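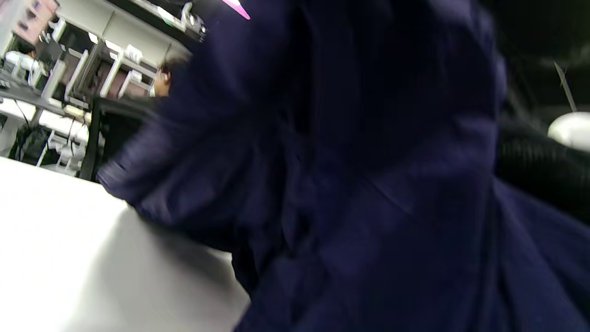
What makes a mobile puzzle game slow to start on an older phone?
In our game it was mostly the level files, which were all read into memory before the title menu appeared.

Project report, Mobile Software 2, Pacheco College
Author: Trinh Ung

1. Background

Limovholm is a sliding-tile game for Android that our group started in the first semester. The player moves ferries between islands on a small grid and has to get every passenger home before the tide counter runs out. There are 166 levels. The game is made with Kidden, a small 2D engine we had used in the introductory course, so we didn't have to learn a new tool.

By December the game was playable from start to finish, but testers complained about the wait at launch. Some of them thought the app had crashed and closed it. My part of the second semester was to find out where the time went and bring it down.

2. Test setup

All measurements were made on a Plultel phone, the oldest one in the group. I restarted it before each series, turned on airplane mode and set the brightness to the lowest step. A timer in the code started at the first line of the launch routine and stopped when the menu accepted its first touch. Each version of the game was launched nine times and I used the median. 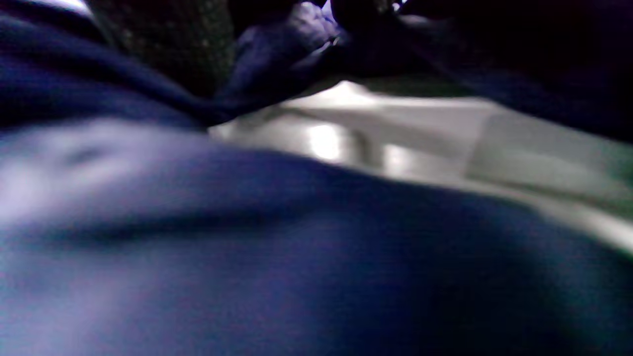

The median was the better choice here because the first launch after a restart was always slower than the rest. An average would have let that one value pull the result up. I kept the raw times in a spreadsheet, which is handed in with the source code.

3. What the measurements showed

I split the launch into four stages: engine start, sound, graphics and levels. Engine start and sound were short and hardly changed between runs. Graphics took longer, but most of that was one large sheet of water tiles that the menu needs anyway.

The levels were the problem. Every level was stored as a separate text file, and each was opened, read and checked before the menu was drawn. The check also ran the solver once per level to make sure it could be completed. That had been useful while we were designing levels - it caught several that were impossible - but a player has no need for it. 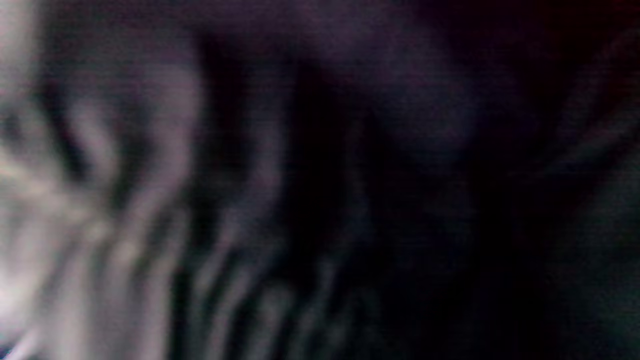
Figure 1. Close view, out of focus.

4. Changes

The first change was to move the solver check into the build script. It now runs on the computer when a new version is packed, and the build stops if a level fails.

The second change was to put all levels in a single file with an index at the top. The game reads the index at launch and loads a level only when the player picks it. I tried loading the next level in the background as well, but it made the ferry animation stutter and I took it out again.
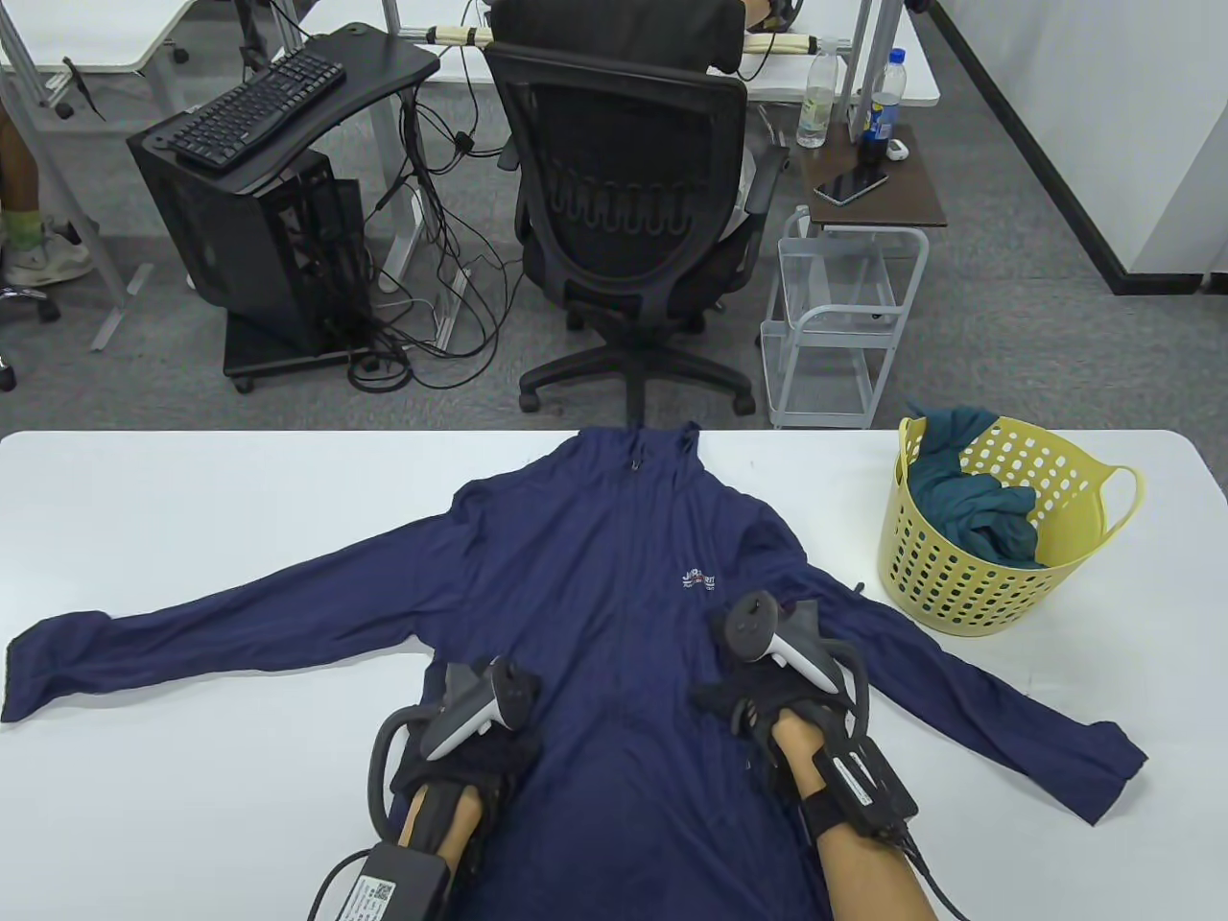
After both changes the level stage took 473 milliseconds less than before. My target had been a saving of 500, so the result falls a little short. I looked for the remainder in the graphics stage and tried a smaller water sheet, but the shoreline tiles looked jagged and the rest of the group voted to keep the old one.

5. Problems

Saved games from the old version didn't work at first. They stored the name of the level file, and those files were gone. I added a table that translates old names to index numbers. It is only used once per player and could be removed later.

I also lost two evenings to a mistake in the timer, which kept running while the phone showed a permission window. The early series were thrown out and repeated.

6. Remaining work

The menu still loads music that isn't played until the first level. Moving that is a small job, and it is listed in the project tracker together with the jagged shoreline tiles.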